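로봇 손목을 잡고 보낸 하루

"힘 빼세요. 지금 로봇이랑 싸우고 계세요."

바실리키 람브라키스가 내 팔꿈치를 톡톡 치며 말했다. 나는 정말로 싸우고 있었다. 로봇 팔의 손목을 두 손으로 움켜쥐고, 수건 한 장을 반으로 접어 보겠다고 이를 악물고 있었으니까. 집에서는 드라마 보면서도 접는 수건인데! 귀퉁이를 잡았다 싶으면 미끄러지고, 다시 잡으면 이번엔 두 겹이 한꺼번에 딸려 왔다. 겨드랑이에 땀이 찼다.

부르논의 작업장에 가게 된 건 순전히 내 호기심 때문이었다. 지난번 원고를 쓰다가 '로봇에게 시범을 보여 주는 일'을 직업으로 하는 사람들이 있다는 얘기를 들었고, 그 말이 몇 주 동안 머리에서 떠나질 않았다. 코드를 짜는 것도 아니고 나사를 조이는 것도 아니고, 그냥 보여 준다고? 하루 종일? 편집장에게 졸라서 허락을 받아 냈고, 가방에 수첩과 귤 몇 개를 챙겨 넣고 길을 나섰다.

작업장은 생각보다 훨씬 살림집 같았다. 서랍장이 있고, 싱크대가 있고, 빨래 더미도 있다. 머그컵은 우리 집보다 많다(게다가 우리 집보다 깨끗하다). 이 팀이 가르치는 건 전부 집안일이다. 서랍 열고 닫기, 컵 옮기기, 행주로 상판 닦기, 수건 접기. 지금 돌아가는 과제 목록에는 53가지가 적혀 있었는데, 맨 아래 줄에 연필로 '양말 짝 맞추기'라고 써 놓고 물음표를 세 개나 붙여 놓은 게 마음에 들었다.

가르치는 방법은 크게 두 가지란다. 하나는 내가 쩔쩔매던 방식, 그러니까 팔을 직접 잡고 끌어 주는 것이다. 관절에 힘이 풀려 있어서 잡아당기면 따라오고, 로봇은 그 움직임을 고스란히 기록한다. 서예 선생님이 뒤에서 아이 손을 감싸 쥐고 획을 그어 주는 것과 비슷하다. 다른 하나는 원격 조종이다. 조종하는 사람이 작은 쌍둥이 팔을 움직이면 저쪽의 큰 팔이 똑같이 움직인다. 이 조종 장치를 여기 사람들은 '스쿨레로'라고 불렀다. 이름의 유래를 물었더니 다들 서로를 쳐다보기만 했다.

"저는 무조건 스쿨레로예요. 직접 잡으면 제 몸이 자꾸 앞을 가리거든요. 로봇이 제 등만 보고 배우면 곤란하잖아요."

히나 메몬의 말이다. 그는 이 팀에서 손이 제일 곱다는 평을 듣는다. 곱다는 건 예쁘다는 뜻이 아니라 움직임에 군더더기가 없다는 뜻이다. 옆에서 지켜보니 과연 그랬다. 컵 손잡이로 다가갈 때 속도가 스르르 줄고, 잡고, 한 박자 쉬고, 올린다. 나는 그 '한 박자'가 너무 좋아서 따라 해 보려다가 컵을 엎었다. 플라스틱이라 다행이었다.

반면에 코스마스 폴리티스는 직접 잡는 쪽을 고집한다. 예전에 목공소에서 일했다는데, 손에 걸리는 저항을 느껴야 서랍이 뻑뻑한지 아닌지 안다는 것이다. 둘은 점심 먹으면서도 이 얘기로 다툰다. 나는 귤을 까서 양쪽에 공평하게 나눠 주었고, 덕분에 양쪽 모두에게서 길고 긴 설명을 들었다. 수첩이 여섯 쪽이나 새까매졌다.

제일 재미있었던 건 녹화를 되돌려 보는 시간이었다. 시범 한 번이 끝나면 손목 쪽의 작은 카메라가 담은 장면을 훑어보고, 쓸 것과 버릴 것을 가른다. 처음엔 솔직히 멀미가 났다. 사람은 고개를 휙 돌려도 세상이 제자리에 있는 것처럼 느끼는데, 손목에 달린 눈은 그런 보정을 안 해 준다. 팔이 옆으로 빠르게 움직이면 물건의 윤곽이 죄다 옆으로 밀려서 색 띠가 되어 버린다. 조금 전까지 내가 서랍이라고 부르던 것이 회색 줄무늬가 되는 걸 보고 있으면 기분이 묘하다. 그런데 바실리키는 그런 장면에서도 척척 알아본다. "아, 여긴 서둘렀네." "여기서 딴생각하셨죠?" 맞았다. 저녁에 뭐 먹을지 생각하고 있었다.

"번진 장면이 조금 있는 건 괜찮아요. 사람도 움직이니까요. 문제는 잡기 직전에 번지는 거예요. 제일 잘 봐야 할 때 못 보는 거니까."

그 말을 듣고 나서 나는 내 시범을 다시 돌려 보았고, 조용히 입을 다물었다. 나는 하필 잡기 직전마다 서두르는 사람이었다. 운전 강사님도, 피아노 선생님도 똑같은 지적을 했었는데 이제 로봇 선생님들까지!

지금까지 모은 시범은 수건 접기만 776개다. 그중에서 남긴 것이 551개. 내가 "아깝지 않으세요?" 하고 물었더니 크리스토스 랍티스가 어깨를 으쓱했다. 그는 분류를 맡고 있는데, 버린 시범에도 하나하나 이유를 적어 둔다. '너무 세게 당김.' '두 겹.' '재채기.' 재채기 항목은 하나뿐이었고, 누구 것인지는 끝내 알려 주지 않았다.

나는 실패한 시범이 왜 쓸모없는지 잘 이해가 가지 않아서 한참 캐물었다. 사람은 남이 실수하는 걸 보고도 배우지 않나? 크리스토스의 대답은 꽤 신중했다. 실수였다고 누가 일러 줘야 배운다는 것이다. 아무 말 없이 보여 주기만 하면 로봇은 두 겹을 한꺼번에 집는 것도 접는 방법의 하나인 줄 안다. 그래서 이유를 적어 두는 거고, 언젠가는 그 메모를 쓸 날이 올 거라고 했다. 그가 그 '언젠가'를 말하는 투가 김장독을 묻어 둔 사람 같았다.

오후에는 페리클리스 브레토스가 들렀다. 오른니스라는 작은 요양 시설에서 세탁실을 운영하는 사람인데, 5월부터 이 팀에 조언을 해 왔다고 한다. 그가 수건 접는 걸 보고 나는 의자를 당겨 앉았다. 그는 귀퉁이부터 찾지 않는다. 아무 데나 집어 올려서 수건이 스스로 늘어지게 두고, 그러면 아래로 처지는 귀퉁이를 집는다. 내가 사십 년 가까이 수건을 접으면서 한 번도 생각해 보지 못한 방법이다. 히나와 코스마스가 처음으로 의견 일치를 봤다. 저걸 가르치자!

그래서 그다음 두 시간은 다 같이 페리클리스 흉내를 냈다. 쉽지 않았다. 그의 손은 집어 올리면서 손목을 살짝 터는데, 본인은 턴다는 걸 몰랐다. "내가요? 안 터는데요." 털고 있었다. 가르치는 일의 절반은 자기가 뭘 하고 있는지 알아내는 일이라고 바실리키가 중얼거렸고, 나는 그 말을 얼른 받아 적었다. 우리 엄마한테 나물 무치는 법을 물으면 늘 "적당히 해"라는 대답이 돌아오는데, 로봇한테는 '적당히'가 통하지 않는다. 적당히가 어느 만큼인지 팔로 보여 줘야 한다. 여러 번, 조금씩 다르게.

해가 기울 무렵 바실리키가 한 번 더 해 보겠느냐고 물었다. 당연히 하겠다고 했다. 이번에는 스쿨레로 앞에 앉았다. 어깨를 내리고, 숨을 내쉬고, 히나의 한 박자를 떠올렸다. 집어 올리고, 늘어지게 두고, 기다렸다가, 귀퉁이. 접혔다! 반듯하지는 않았다. 우리 집 수건장에 있어도 맨 밑에 깔릴 모양새였다. 그래도 크리스토스가 화면을 한 번 돌려 보더니 '보관' 쪽에 넣어 주었다. 봐준 거냐고 물었더니 자기는 그런 거 안 한다고 정색을 했다.

집에 오는 길에 리아피스 빵집에 들러 깨빵을 샀다. 집게로 빵을 집으면서 나도 모르게 속도를 줄이고, 잡고, 한 박자 쉬었다. 뒤에 선 손님이 헛기침을 했다. 그날 밤에는 빨래를 개다가 수건 한 장을 들고 한참을 서 있었는데, 손목을 터는 게 생각보다 어려워서 아직도 연습 중이다. 바실리키가 봄에 양말을 시작하면 다시 부르겠다고 했으니, 그때까지는 좀 늘어 있어야 한다.

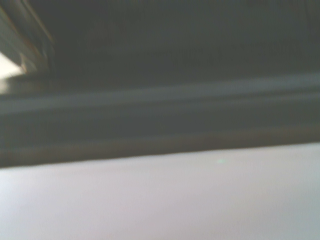
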